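Gendell Parcel Returns: Frequently Asked Questions

How long do I have to send an item back?
The return period is 14 days, counted from the day after delivery. For orders split into several parcels, the period starts with the last parcel.

Do I need the original box?
No. Any rigid carton will do, provided it closes fully and the contents cannot move. Old address labels and barcodes must be removed or covered. Padded envelopes are accepted for items under 388 g.

What is the weight limit?
Drop-off points accept parcels up to 17 kg. Heavier parcels must be booked for collection through the Rivow portal, under "Large items".

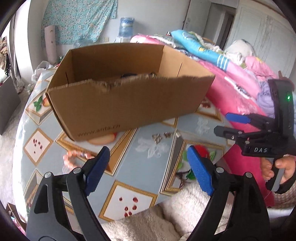
How do I get a return label?
Log in, open the order and select "Create return". The label is sent by email as a PDF and remains valid for 8 days. If it expires, a new one can be created from the same page at no charge.

Can I put two orders in one parcel?
No. Each label is tied to a single order number. Combined parcels are sorted by hand and refunds on them are delayed.

When is the refund paid?
Refunds are issued to the original payment method once the parcel has been checked in at the Hutapea depot. Parcels scanned after 16:00 are processed the next working day. Bank transfer times vary.

My tracking has not changed. What should I do?
Keep the drop-off receipt and contact the returns desk, quoting the label number. Enquiries about collections are handled by Ilse Engelhardt, all others by Matúš Kadlec. The desk is closed on Monday mornings.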